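Chapter 7
Choosing Between Grippers
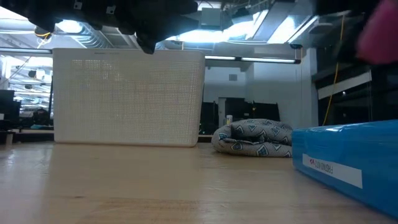
Every gripper is excellent in its own brochure. It lifts an egg, a light bulb and, if the marketing department has had a good lunch, a strawberry. By the time you reach the end of this chapter you should be able to read such a brochure calmly and then design the test its authors would rather you didn't run.

Chapter 6 treated the gripper as a pair of numbers, stroke and force. Those numbers are real, and you will need them, but they say little about what happens when a jaw meets a thin rim, a folded cloth or a box lying flat on a shiny table. For that you have to try things, many times, and write down the failures as carefully as the successes. Students tend to enjoy the first part.

Our running case is a comparison made at Sorside by Marianna Makowska and Boyang Liao. They tried two parallel grippers, the Jesska and the Mackay, on the same arm with the same controller. The Jesska was given 3,664 attempts and the Mackay 3,428. The difference is a loose cable, and we shall come back to it in Section 7.4, where it does more damage to the statistics than you might expect.

Both grippers did well on rigid boxes. On cloth the ranking depended on who had written the scoring sheet — Makowska counted a grasp as good if the item left the table, Liao only if it was still held 30 seconds later. They discovered this in January, after the results had been plotted.

Before reading on, write your own definition of a successful grasp in one sentence. Keep it somewhere safe. Section 7.1 will ask you to apply it to a towel that has been lifted by one corner, dragging the rest behind it.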